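Tea tray, two bottles, one very patient robot: an evening with the Urmont robotics club

Posted in Clubs | 2 comments

The school robotics club at Urmont meets at four o'clock, and by five past everyone is talking at once. I had come to ask the team captain about their October entry for the Floltent Challenge, and I hardly needed my first question.

"It's the drinks task!" she told me. "The arm has to put bottles on a tray and then move the tray. You do that every day without thinking, and we've spent weeks on it."

The club calls its arm Ramunar. Each practice run is scored out of 100, and the best so far is 64, which got a cheer you could hear down the corridor.

"Bottles are brilliant and horrible," said the team's programmer, who is in Year 10 and plainly loves both sides of it. "They roll, they're shiny, and if they're lying down you've got to think about the angle before you even close the gripper."
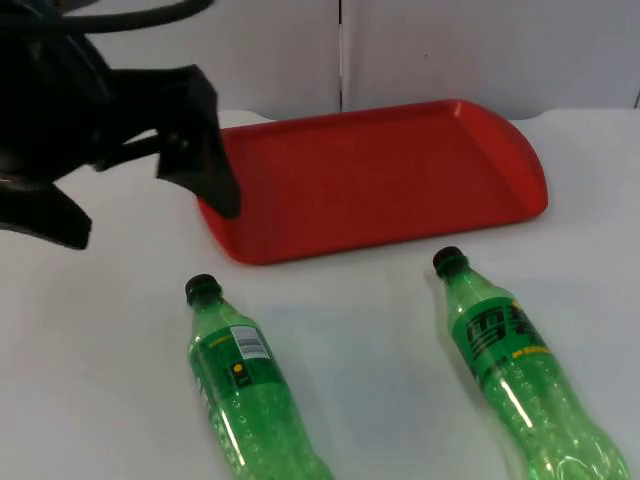

"A full one is heavy at the bottom"

I asked what had surprised them most. The captain said the weight. They had started on empties, and the first full bottle swung round in the grip and landed on its side (lid on, thank goodness).

"So we grab lower down now, and slower. My nan watched a video and said she'd have made the tea by then."

The finals are at the Akbulut Hall, and the team still wants a better way of getting under the rim of the tray. The programmer was already back at the keyboard when I left, trying it again.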